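4.2 Closed containers and the problem of the forgotten content

In the first part of the study we asked the households to show us every place in the home where small textiles are kept. By small textiles we mean napkins, cleaning cloths, handkerchiefs, pillow covers and similar things which are folded before they are put away. Open shelves and baskets were easy to record. The closed containers were more difficult, and the present section is about them.

Of the 518 containers in our material, 211 had a lid, a drawer or both. The participants were asked to say what was inside before they opened it. Many could name the general kind of content, but they were less sure about the single pieces. One participant in Toledo said that she "knows the box but not the cloths". We find this a good expression of the matter, and we come back to it in section 5. Khokhar and Laryea describe a similar thing for kitchen drawers, although they worked with cutlery and not with textiles.

We also noticed that the way of opening has an influence on how the content is put back. When a lid must be lifted off completely, people look for a free surface to lay it on. When there is only a drawer, they often pull it out half of the way and push the cloth in from the front, so that the back part stays empty. 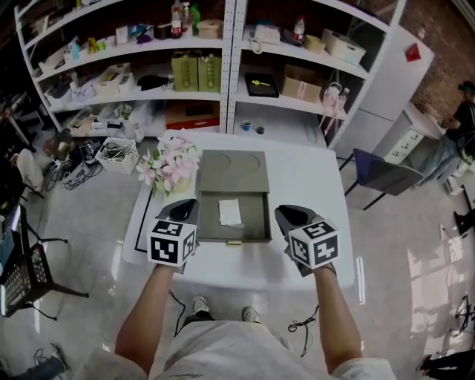
Figure 3. Drawer-style container with a folded white cloth, on the work table.

Drawer boxes of a small size form a group of their own in our classification. They are too low for a pile, and usually they take only one or a few folded pieces. For this reason the fold itself becomes important: a cloth which is folded too high touches the upper edge and is pulled out of shape when the drawer is closed. In Figure 3 the cloth lies folded in the open drawer, with the lid flat behind it, and the small gold-coloured tab at the front edge is the kind of pull which we coded as "finger pull". Pulls of this kind ask for a light movement of two fingers, while a knob or a cut-out handle is taken with the whole hand. We coded these types separately, following the scheme of Benedetti and Thibodeaux.

The coding was done by two of the authors, and a third person decided the cases where they did not agree. Most of the disagreement concerned the question if a loose lid should count as part of the container or as a separate object. We decided for the first solution — a lid belongs to its box also when it lies beside or behind it. This is different from the practice in the Zusholm survey, and the numbers of the two studies should therefore be compared with care.

A smaller question was the empty container. In 3 homes we were shown boxes that were kept only because they were nice to look at, or because they had been a present. We left them in the material under the code "no content", as their owners spoke of them as storage and gave them a place on the shelf between the others.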